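Trellelholm open day - quick writeup before I forget it all

Seven of us went up Friday in the end, two cars, left Lilau at stupid o'clock. Fog the whole way past the servo. Parking was in the bottom paddock and it's steep, wear boots if you're going next year. Gate opened at 9.30, not 9 like the flyer said.

For anyone who hasn't been: Trellelholm is the old wool scour on the creek, now half museum and half working dye house. They open the back sheds one day a year. Entry was $20, kids free, cash only at the gate (nearest ATM is back in town, ask me how I know).

Started in the scouring shed. Long, low, smells of lanolin even now. The bowls are all still there, four in a row, with the rakes above. Our guide reckoned 771 bales went through in the best season. Didn't catch which year, somebody's toddler was having a moment. The press at the far end is an Urquhart, painted green, and they run it empty at 11 and 2. Louder than you'd think. See the 11 one, there was a queue right out the door for the second.

Dye house next and this was the part I'd come for. Three vats going, madder, weld and an indigo. They do small lots for handweavers, minimum order is 800 grams which is very doable if two or three of us go in together. Colour cards were $4, I bought the set. The weld over grey fleece is gorgeous, a sort of wet gumleaf. Took my notes up in the old office, where you can sit down with a cuppa.

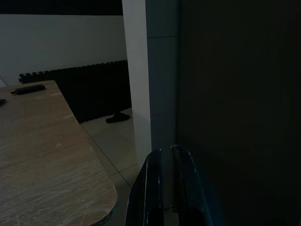

Stistesow Spinners and Weavers - Outings Group

Lunch was a sausage sizzle plus scones, scones gone by 12.15. Vego option was an onion sandwich. Bring your own.

Arvo was the fleece sale. Prices up on last year. Lots of Corriedale, some lovely moorit, one enormous Polwarth that went before I got my purse out. Check the tips, a couple I picked up were tender and they wont take returns.

Creek walk at the end, twenty minutes, muddy. The water race is mostly blackberries now but you can still follow the line of it down to the weir. They're after $1,000 to fix the footbridge, tin's on the shop counter.

Colour cards will be on the table at Febuary meeting. If you want in on a dye order put your name on the sheet, and write down the WEIGHT as well as the colour please.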